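For my project I picked phone charging habits in my dorm, mostly because I was tired of my own phone dying before dinner. I figured I'd ask a bunch of people some questions, make a couple of charts and be done in a weekend. It took me most of May.

## How I did it

I handed out 96 paper surveys at Tromura Hall (three floors, plus the lounge) and got way more back than I expected! The questions were pretty basic: when do you charge, where do you charge, do you leave it plugged in all night, and how many chargers have you lost this year. I also asked 35 of those people to keep a charging diary for a week. Some of the diaries were great. One had little drawings of a battery getting sadder through the day, and one was just the word "night" written seven times, so I had to go back and ask what that meant.

I wanted to use the Estent app to log battery levels automatically, but it only worked on half the phones and it kept sending people reminders at 3 a.m. I dropped it after the first Thursday and went back to paper. If I did this again I'd start with paper and save myself the angry texts.

## What people said

Almost everybody charges overnight, next to the bed. No surprise there. What I liked more was the second group, the "top up" people, who plug in for a few minutes whenever they pass an outlet. They wrote the longest diaries and had the strongest opinions (one person filled the back of the page about the outlets in the library).

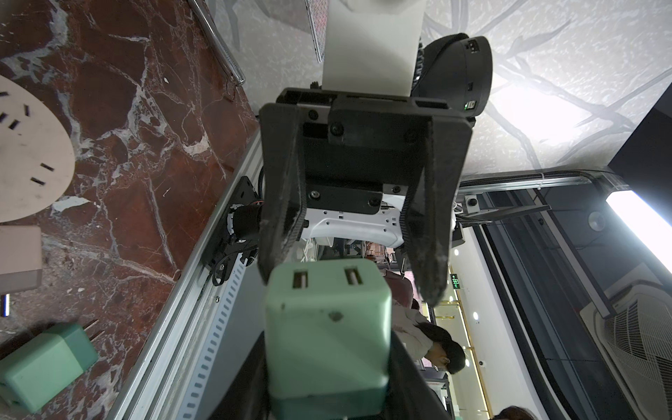

*Fig. 1. Mint-green power adapter with two USB ports.*

Adapters with more than one port came up a lot in the comments. Roommates share them, and then they argue over who gets to plug in first. I hadn't put a question about sharing on the survey, so all I have is what people scribbled in the margins, and I can't really make a chart out of that. I tried. It looked terrible.

Lost chargers were the other big topic. People blamed the laundry room, the bus and their siblings, in that order.

## Problems

My sample is one dorm, so it's mostly first-years with the same schedule. Also, question six was worded badly. I wrote "Do you charge often?" and got answers like "I guess??" I left it out of the results completely. And I typed everything in by hand, around 900 diary entries, so there are probably typos I haven't caught yet.

## Next time

I'd add the sharing question, fix question six and try a second dorm, maybe Győri House across the street, where the rooms have fewer outlets. The blank survey and my spreadsheet are in the project folder, second tab for the diaries.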